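Workshop notebook, bay 2
September, started 08:15
Vehicle: long-wheelbase seven-seater, 2.5 diesel, five-speed manual, rear-wheel drive
Job: drone and vibration between 80 and 92 km/h, worse on a light throttle

Carried on from the previous page. Tyres and wheels are ruled out as far as I'm concerned. All four rebalanced, swapped front to rear, no change in the speed at which it comes in. Nattawut drove it with the clutch down at 92 and the vibration stayed, slightly softer. In fourth at the same road speed it is still there at the same pitch. So it follows road speed and not engine speed. That leaves propshaft, diff input and half shafts, and I'm starting at the propshaft.

08:40. On the four-post lift so the axle sits at ride height. Don't do this on the two-poster, the axle hangs and the joint angles mean nothing.

Angles, digital gauge zeroed on the chassis rail:
Gearbox output flange: 3.1 degrees down to rear
Front section of shaft: 3.4 down
Rear section: 5.6 down
Diff pinion flange: 3.0 down

Working angle at the centre joint is 2.2, at the pinion joint 2.6. Neither is terrible. I'd like the two within half a degree and they are, just. Front joint is 0.3, which is a bit flat for a needle joint but that is how the vehicle leaves the factory with this gearbox.

09:10. Centre bearing. The rubber is split from about four o'clock to eight o'clock and the bearing can be lifted by hand until it touches the bracket. With the shaft resting in the torn rubber the front section will sit lower than it should, so the angles above are suspect. Measured again with a wedge under the bearing to centre it: front section 2.9, rear 5.9. Makes the centre joint worse on paper (3.0) and the pinion joint 2.9, closer match. Fine.

Despina asked whether the customer's roof box could be the drone. Took it off and drove it. Wind noise gone, drone same as before. Box is in the corner behind the parts washer, bolts in a bag taped to the lid. Please leave it there.

09:50. Shaft out. Marked both flanges and the slip joint with paint before splitting. Someone has had this apart previously and the slip joint was one spline out against the original factory dots, so the yokes were not in phase. I've put my own marks in yellow and ignored the old white ones. When it goes back it goes to the factory dots and not to either set of paint.

Joints: front good, centre slightly notchy in one plane, rear good. Replacing the centre one only would be false economy at this mileage but the customer has agreed to bearing plus one joint and I've noted that on the card.

Parts. First centre bearing supplied was the Vostex one. Inner diameter correct, bracket holes 3 mm narrow. It would go on with the holes slotted, and I'm not slotting them. Sent back. Second is a Bravex, holes right, rubber feels harder than the original when pushed by thumb, which is no sort of test. Joint came in the same delivery. Circlips in the joint kit are two thicknesses, used the thinner pair to get it centred.

11:30. Shaft to Chantharasri for balancing, assembled in phase. Their sheet says it was out mostly at the centre plane, and they've welded one weight on the front tube. They spin to 3175 rpm on the machine. With our final drive that is well above the speed where the complaint sits, so no argument about whether it was tested high enough.

Working for the record, because I got it wrong the first time: use propshaft speed and final drive ratio, not engine speed and top gear. Fifth is an overdrive so the propshaft turns faster than the crank.

14:20. Refit. Flange nuts new, torqued in a cross. Centre bearing bolts left finger tight, rolled the vehicle forward and back on the lift ramps, then tightened so the rubber sits without being pulled fore or aft. The bracket has slots for this. Checked the rubber lip is square all the way round with a mirror.

Greased the slip joint until it just showed at the vent.

15:05. Road test, Nattawut driving, me with the Aduser logger and the sensor on the seat rail. Same stretch of bypass as before. Peak at propshaft first order is down to where I can't separate it from the road. There is still a small second order peak when coasting, which would be the joint angles, and I can't feel it through the seat. Nattawut says he can hear it. Window was open.

Idle checked at 900 with the aircon on, no buzz through the floor. Not part of the complaint but the old bearing bracket was touching the floor pan and I wanted to know.

Left to do:
Recheck flange nuts after the vehicle has stood overnight
Oil weep at pinion seal, clean it and look again tomorrow
Refit roof box
Read the angles again with a full load if the customer can bring it back with passengers, since the rear section gets flatter as the axle comes up
Ask Chantharasri if they want the old joint back for their core bin

Note for Despina on the invoice: balancing is a separate line. The returned Vostex bearing should not be on there at all.

Copied the log to the shared folder under the job number. The first run has the sensor on the wrong axis, ignore it and use the second and third.

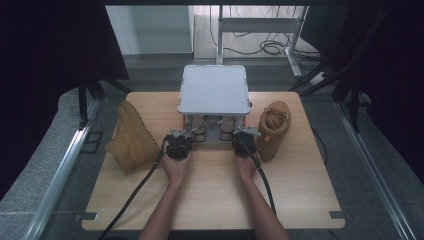

Does the propshaft have to be marked before it comes off if the factory dots are still visible?
Mark it anyway. The dots only cover the slip joint, and the two flanges need to go back in the same position or the balance is lost.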